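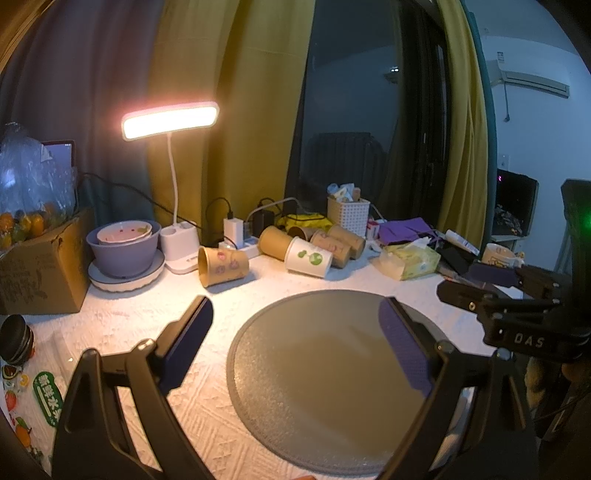
So I finally gave up on having a separate desk. The dining table does everything now — dinner, charging, letters, snacks — and I've decided to stop fighting it and just make it nicer to live with.

First change: the gray placemats! I love a round placemat on a white tablecloth, and the raised rim catches crumbs before they get into the embossed pattern (ask me how I know). Jucélia Honorato talked me into gray when I wanted mustard, and she was right, as usual.

Second, the lamp stays out. I used to put it away before every meal, but its warm light is so much kinder than our ceiling bulb, and the little pen holder in the base means I can find a pen when I'm writing the shopping list.

The power strip is next. I want it off the table and screwed underneath before the 28th October dinner, with all the black cables tied up behind. I also need a proper fruit bowl, so the small oranges can come out of their plastic bag. The lavender one is spoken for — my patterned white bowls live in it.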